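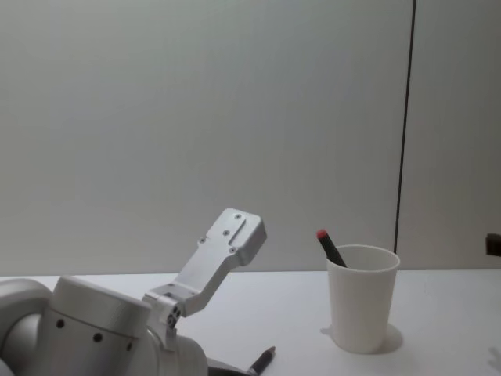
I've wanted to give the humble desk cup its own page since February, and it's finally up! I love a clear white table with only a few things on it. Pens, pencils, markers, one cup – that's plenty to keep me happy for an afternoon. Vimala Poojary talked me into keeping the gallery small, so I left out the drawers and the big shelf. Those will get their turn.

## The cup

White, a little wider at the rim than at the base, and as plain as they come. I'm so fond of this shape. A paper cup makes a great pen holder, and if you get tired of it you can draw all over it.

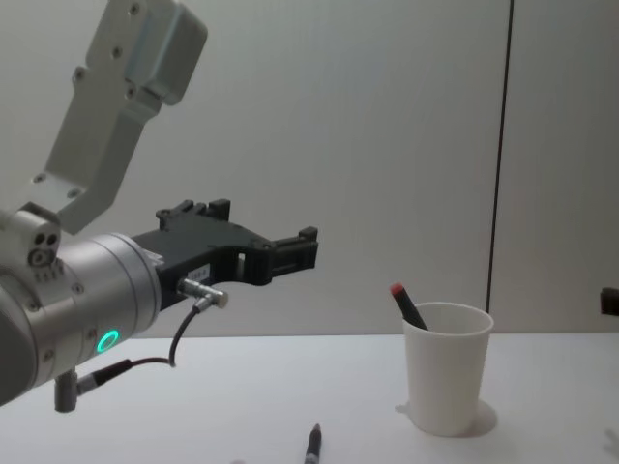

## Pen out, marker in

The black pen has a silver band around its middle and a narrow silver tip – so handsome against a white tabletop! The marker with the red cap leans in the cup, and I adore that one dot of color.
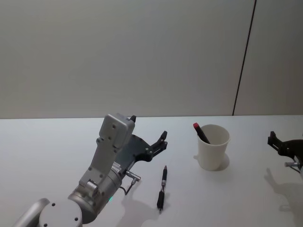

Ismael Queiroz swears by a separate cup for pencils, and I'm coming around to it. Mine still wander. If you have a favorite desk cup, please write and tell me, chipped mugs and jam jars very much included.

May 3, 2023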